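Quiénes somos

Fisemar es una empresa pequeña de Totasville que trabaja en una sola pregunta: si una máquina puede hacer ya las tareas que en una casa o en un taller se hacen sin pensar. Abrir una bolsa, sacar una botella, doblar un trapo, dejar una pieza en su sitio. Llevamos tiempo con esto y la respuesta corta es que todavía no, o solo algunas, y con paciencia.

Empezamos como taller de reparación de maquinaria de envasado. Nuestros clientes nos preguntaban siempre lo mismo: por qué una línea entera funciona sola y al final hay una persona que mete el producto en una bolsa de plástico. Es una buena pregunta. El plástico fino cambia de forma cada vez que se toca, se arruga, se pega a sí mismo, y una máquina que ha aprendido una bolsa no conoce la siguiente. 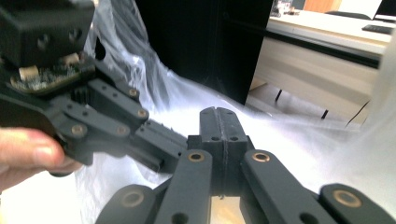

Texto de Gunhild Bjarnason, Fisemar
12 de marzo de 2019

Yo escribo esta página porque me lo pidieron y porque estoy en la empresa desde el primer contrato. El español no es mi lengua, así que pido disculpas por las frases un poco rígidas.

Qué hacemos

Nuestro proyecto principal se llama Muketti. Reúne una lista de 91 tareas domésticas y de taller, todas comunes, y para cada una queremos saber qué puede hacer hoy una pinza de dos dedos y qué no puede. Primero una persona hace la tarea con las pinzas en la mano, con las mismas limitaciones que tendría la máquina: sin palma, sin yemas, sin los otros dedos. Si una persona no lo consigue así, no tiene mucho sentido pedirlo a un robot. Después viene la parte larga, que es enseñarlo.

Hasta ahora hemos guardado 1.937 demostraciones. De las 91 tareas, en 40 el robot llega al final sin ayuda en la mayoría de los intentos. Son casi todas con objetos rígidos: tazas, cajas, herramientas, tapas grandes. Con la ropa vamos despacio. Con las bolsas también - y son justamente las que más nos piden.

Hay días en que pasamos la mañana entera con una botella y una bolsa. Los dos dedos tienen que ponerse de acuerdo con los otros dos, y una mano debe esperar mientras la otra trabaja. Las personas aprendemos esto de niños y luego ya no sabemos explicarlo.

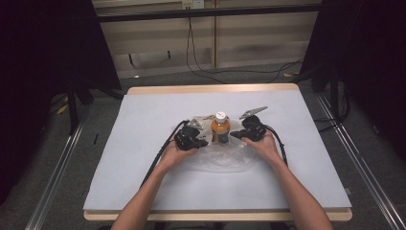 Hiếu Trịnh nos escribió después de una visita que a él no le preocupa si el robot tarda más que una persona, le preocupa tener que poner a una persona al lado para vigilarlo, y que mientras sea así prefiere seguir embolsando a mano. Le dimos la razón. Desde entonces anotamos también cuántas veces alguien tiene que intervenir, y este dato aparece en todos nuestros informes.

Con quién trabajamos

Tenemos 2 clientes fijos. Ramalho prepara pedidos de productos de limpieza y nos deja probar en su almacén cuando termina el turno. El otro es una lavandería que prefiere no salir en esta página. En abril queremos empezar con las tareas de cocina, sobre todo recoger la mesa y cargar el lavavajillas.

No vendemos robots. Hacemos las pruebas, entregamos los resultados y decimos si vale la pena comprar uno. A veces el cliente se va con una mesa mejor colocada y nada más, y también cobramos por eso.

Si tiene usted una tarea aburrida que se repite mucho, escríbanos y cuéntenos cómo la hace ahora.

Contacto | Aviso legal | © 2019 Fisemar, Totasville | Volver arriba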